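Workshop notebook – Textile Conservation and Dyeing
December, Koromden building, bench 3
Entry by H. Mahmoud

Wash and light fastness, acid dye series (continued)

The second round of wash testing commenced at 9.15 am. Swatches 1 to 30 were cut from the undyed Merunico wool on Friday and conditioned over the weekend in the drying room. Each was stitched to a strip of multifibre fabric along one short side and labelled in laundry marker. Swatch 17 frayed badly at the corner and was re-cut from the end of the same length.

Bath temperature was held at 41 degrees for the full cycle. The thermostat on the older bath continues to overshoot on first heating, and Mr Bucur has asked that all staff allow it to settle before loading. The newer bath was not available, being in use for the Amegashie curtain linings until early afternoon.

Results by colour, assessed against the grey scale under the daylight lamp:

Yellow – no visible change. No staining on any strip.
Navy – slight loss of depth. Slight staining on the nylon.
Magenta – marked staining on the nylon and the cotton. Repeat required.
Green – acceptable, although the shade has moved towards blue. Compare with the retained sample in drawer 3.
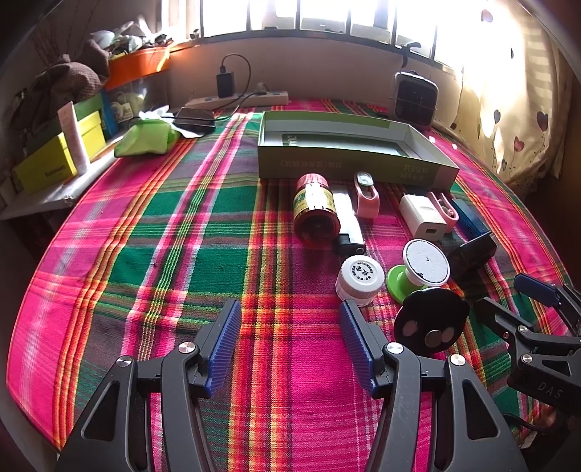

The magenta result remains the principal concern for the Zarorness order, as the client's draft design places it directly beside undyed white. Ms Caruso has proposed a longer rinse with a fixing agent, and I have prepared four further swatches on that basis. The difficulty is greatest in layouts of the kind seen in the plaid bed cloth, where hot pink and red share the pattern with white stripes and any bleeding would show at once. A wider separation between the magenta and the white has also been suggested to the client, who has yet to reply.

Recipe 331 was weighed out again at 2 pm from the new tin of dye powder. The shade on the first dip was weaker than the standard. Ms Jitpraphai considers that the stock solution may have been made up short, and has asked for a fresh litre before any further dipping takes place. The existing bottle has been marked HOLD and moved to the lower shelf.

Outstanding:
Repeat magenta, with and without fixing agent.
Fresh stock solution for 331 – O. Jitpraphai.
Light fastness strips to be turned in the cabinet on Friday.
Order distilled water and two replacement beakers.
E. Patrício to countersign the bath temperature log.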